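Ticket 824 - Front loader, laundry room, Conurholm building
Category: Appliances / Laundry
Status: Monitoring
Opened by: Unit 30
Assigned to: Kamran Swati

Reported fault

Resident reports that the front loader stops near the end of the rinse and will not go on to the final spin. The door stays locked for several minutes, then releases. Clothes come out heavy with water. Happened on three loads in a row, all of them towels or bedding. A smaller load of shirts finished normally. No error code noted by the resident. No water on the floor.

Resident also asked whether the door label could be translated, as the only printed instructions on the front are in Chinese and the manual is not in the laundry room.

First reply

Please do not force the door if it will not open. Leave the machine switched on and wait for the lock to let go. If there is still water above the bottom of the door glass, leave it shut and add a note here. Until the machine has been checked, use the one in the Latau building for bedding.

Entry 1 - initial check

Power and water supply normal. Both taps fully open. Inlet screens pulled and rinsed, light grit only. Drain hose was pushed too far down the standpipe, pulled back and strapped at the correct height. Drain filter opened over a tray. Removed one hair elastic, a coin and a wad of grey lint. Impeller turned freely by hand after that.

Ran rinse and spin with the drum empty. Completed. Ran again with two bath towels. Drum tried to balance, gave up after several attempts and drained without spinning. No code shown.

Entry 2 - door, gasket and load

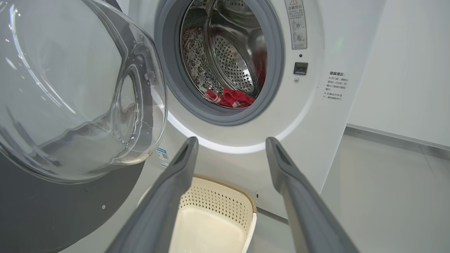

Kamran Swati

Single red cloth left in the drum for the lock and drain tests. There are still drops of water on the steel to the left. Door swings fully back. Lock receptacle is on the right of the opening, under the small warning label, with a screw just below it. Checked the receptacle for lint with a torch and a dry brush. Clean. Lock engaged on the first try each time, 30 cycles of close, lock and release.

Gasket wiped out along the bottom fold. Some soap residue, no tears found by hand. Drum turned slowly with the belt on, no grinding and no side play worth recording. Drum paddles are secure.

With the one cloth only, the machine went through drain and low spin but would not hold high spin. Same behaviour as the two towels in Entry 1. A single item that soaks up water sits on one side and the controller backs off. Added three dry towels and repeated. High spin reached and held to the end.

On the label question: the heading on the front panel, 温馨提示, means a friendly reminder. The lines under it say to wait before opening the door and not to open it while the machine is running. That agrees with the delay the resident describes at the end of a cycle, so the lock delay by itself is not being treated as a fault. An English card will go on the wall beside the soap shelf.

Entry 3 - levelling

Put a level on the top. Low at the front left. Wound that foot down and tightened the lock nut against the cabinet. Machine no longer rocks when pushed at opposite corners. Ran a full load of sheets at normal settings. Final spin completed, sheets came out properly wrung. Some vibration at the start of the ramp, gone once up to speed.

Reply from Unit 30, 16/08/2025

Did a load of towels last night and it spun. Did the bath mat by itself this morning and it came out soaking again. Is that going to keep happening?

Reply to resident

Yes, with a bath mat alone. Put it in with a few towels, or take it out and run spin only with something on the other side of the drum. Please do not fill past three-quarters with bedding.

Outstanding

Drain pump is quiet but slow to clear the last of the water. Replacement pump ordered through Gisora, quoted at $285 with the hose clamp kit. Fit in September if the drain time has not improved.

English card to be printed and laminated.

Filter to be cleaned every 30 days and signed off on the sheet inside the cupboard door.

Same levelling check to be done on the Khan Street machine, new ticket to be opened for that one.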